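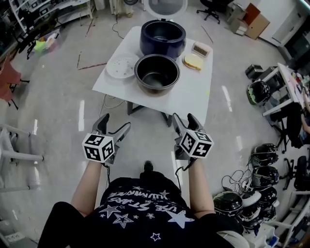

Black star-print T-shirt at the white table.

Burnt taste on a brand new coil, and it's driving me up the wall

Posted by Niamh Moynihan
Wednesday, June 25, 2025

Hello everybody, and thank you in advance for reading, because I know I go on a bit. I've been vaping since March, when I finally put down the cigarettes, and up to now it has all been pretty smooth sailing. My first kit was a little pen my sister handed down to me, and when that gave up I treated myself to a Morkau box kit with the Nilham tank. I love the look of it and it sits nicely in my hand, and for the first few weeks I had no complaints at all.

Then I got to the end of the coil that came in the tank and put in the spare from the box. I filled it up, gave it a couple of minutes while I unloaded the dishwasher, and took a puff, and oh my goodness. It was like licking a campfire. I thought maybe I'd had a bad one, so I bought a fresh pack from the same shop and the first coil out of that did the very same thing, maybe not on the first puff but by the third or fourth for sure.

I'm using a Nendwood custard, the thick kind that comes in the big bottle. With the first coil I was on a fruit one that was a good deal runnier, and I only switched over when the bottle ran out. I leave the airflow wide open. The wattage is wherever it was set before, I haven't touched it, though now that I'm typing this I see the mod asked me something when I put the new coil in and I pressed a button to make it go away. I couldn't tell you which button.

So am I doing something wrong, or are these coils no good? And is there any saving the two I've burned, or do they go in the trash? I'd hate to waste them at that price, but I'd also hate to taste that again. Any help would be very much appreciated, and please explain it as you would to your mother.

Posted by slowdrip_len

Hi Niamh, welcome, and well done on giving up the smokes! Please don't be discouraged, this happens to just about everyone and I did it more times than I'd like to admit when I was starting out.

I think you have two things going on at once, and each makes the other worse. One is that the cotton isn't soaked through before you start, and the other is that the mod may be running hotter than that coil likes.

Let's take the cotton first. Inside the coil there's a bit of wire wrapped up in (or around) cotton, and the cotton has to be full of liquid when the wire heats up. If there's a dry patch, it scorches, and once it's scorched that taste is in there for good. Thin liquid soaks in fast. Thick liquid like your custard takes its sweet time, and a couple of minutes won't do it in a tank with small openings. What I do, and I've done it this way for years:

Before the coil goes in the tank, put a few drops of liquid on the cotton you can see through the holes on the side, and one or two straight down the middle. Go easy down the middle or it'll gurgle at you. Let that sink in, then add a little more to the side holes until the cotton looks shiny.

Put the coil in, make sure it's seated all the way, fill the tank, and close it up.

Then walk away. I leave mine for 20 minutes with anything thick. Fold some laundry, call a friend, whatever you like, only don't touch that button. When you come back, take a few gentle pulls without firing it, so the liquid gets drawn in.

Now for the wattage. Most coils have the range printed or etched right on the metal, in tiny writing that I need my reading glasses and the kitchen light for. Start at the low end of whatever yours says. Take a few short puffs, leave a little gap between them, and then bring it up slowly until it tastes the way you want. If it ever starts to taste a bit toasty, come back down right away and give it a rest.

As for that message on the screen, I don't have a Morkau, but on my old mod it was asking whether I'd put in a new coil or the same one. If yours is like that, saying the wrong thing can leave it working from the old coil's setting, so I'd have a look in the booklet before you fire it again.

The two burned ones have to go, I'm sorry to say. I know people who rinse them under the tap and let them dry, and I tried that myself one winter when money was tight, and all I got was a wet burned taste in place of a dry one. Check whether your shop takes them back for recycling. Mine keeps a tub by the register.

Let us know how you get on!

Posted by TankTopTerry

buy a Dumitrescu. had mine since forever, never burned a coil. morkau stuff looks nice and thats about it

Posted by mrs_cloudberry

I wouldn't go buying a whole new kit, Niamh, not when yours was working fine on the first coil! Len has given you good advice and I'd follow all of it. I have the very same Nilham tank (mine's on a different mod, so I can't help with the buttons either) and I wanted to add a few things I've learned about it, mostly the hard way.

The juice holes on this tank are on the small side. I had the same trouble as you with a dessert flavor and it's fine now, but I did have to change what I was buying. On the side of the bottle you'll see two numbers for VG and PG. The higher the VG number, the thicker the liquid. If your custard has a very high VG, the cotton may not be able to keep up even when you've primed it perfectly, and you'd notice it most when you take one puff right after another. Nendwood may well do a thinner version of the flavor you like, so ask in the shop. Someone behind the counter should be able to point you to it.

Also, don't let the tank get too low. I used to run mine down to the last drop because I hate waste (I scrape out the peanut butter jar too) but once the liquid drops below the holes the cotton isn't being fed. I top mine up when it's a third full, and I've had far fewer nasty surprises.

And here's a little thing that helped me a lot. Sweet flavors gunk up a coil much faster than fruity or minty ones. The liquid leaves a dark crust on the wire and after a while that tastes burned too, even though the cotton's perfectly wet. So when you do get a coil going nicely on the custard, please don't expect it to last as long as your first one did. I get maybe half the life out of mine with anything that has vanilla in it, and I've made my peace with that, since it's the vanilla ones I like.

You asked if the coils might be no good. It does happen, and a pack can be a dud. If you do all of the above with a fresh one, low wattage and a nice long soak, and it still tastes awful from the start, take the pack and your receipt back and ask them to look at it. Do check that the coils are the right ones for the tank while you're there. I came home once with a box that was one letter different on the label and they screwed in but never sat right, and I spent a whole weekend blaming the liquid.

Posted by Niamh Moynihan

Oh, you're both so kind, thank you! I got my magnifying glass out and I've been running it well over the top number on the coil, so that explains a good part of it. The custard is a very high VG as well. I've primed a new one the way Len said and it's sitting on the windowsill with the timer on. Terry, thank you too, but my purse says no to a new kit for now.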